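Filed under: Bench notes / Manipulation / Data
4 min read

November, started just after half eight

Second week on the memory module task and I finally feel as if I've got the hang of it (don't tell Heriberto, he'll put me on cables next). The aim for this batch is 200 good episodes of the arm picking up a memory module, carrying it over the board and putting it in the slot. We had 47 when I came in. A fair few of those are mine from the first two days and, having watched them back over a cup of tea, I'd like at least 9 of them thrown out, please. They're all pauses. You can see me stopping above the slot, having a think, wiggling, having another think. If the policy learns that, it'll hover over the case for ever.

So, changes this morning. Natnael moved the leader arm to the left end of the bench so that my elbow isn't jammed against the shelf, and what a difference! I can do the whole sweep in one go now without shuffling my feet. He also turned the follower's speed limit down a bit near the case, which I grumbled about, but he's right, the last few centimetres feel much calmer.

Rules we've agreed for this batch, written down so I stop asking:

- start pose is different every time, and I mean properly different, not two fingers to the left
- the case gets turned a little between episodes
- if the module slips in the fingers, keep recording and sort it out, then tag it "recovery"
- if the arm hits the chassis, stop, bin it, check the fingertips
- no talking to the other person while the pedal is down (me)

The recoveries are the ones I'm keenest on. Clustberg, our first go at this, was trained on nothing but tidy runs and it went to pieces the moment anything was slightly crooked. Tratia is getting the messy ones as well, and we'll see in a fortnight or so who was right. Heriberto thinks one in ten should be recoveries, I'd go higher. We left it there and had biscuits.

Grip is still the thing I fuss over most. Hold the module too high and the fingers get in the way of the slot, hold it right at one end and it wants to swing as soon as the other end touches anything. I had a run of 11 before lunch where I tried to take it in a different spot each time, partly for variety and partly to find out what feels nice under the hand.
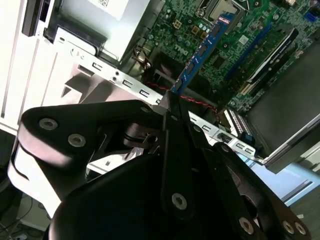

Also, the force readout on the leader is lagging again. It isn't much, but I notice it on the push, when I've already leaned in before I feel anything back. Natnael reckons it's the Skustbridge box and wants to swap it for the older one tonight. Fine by me, only please write down which episodes were done on which box, as we got in a real muddle over that last time and had to go back through all the logs.

Labels: I've been putting "seated" only when I've pressed on it afterwards with my own finger and it stays put. Anything else is "placed". Whoever does the afternoon shift, could you do the same? The Aguirre script treats the two quite differently and it's a pain to fix later.

To do before I go:
- new rubber for the spare fingertips
- rename the folder from this morning (it's called "test2", sorry)
- ask Heriberto about borrowing a second case, a different make if he has one

Hand is a bit achy. Stopping at four.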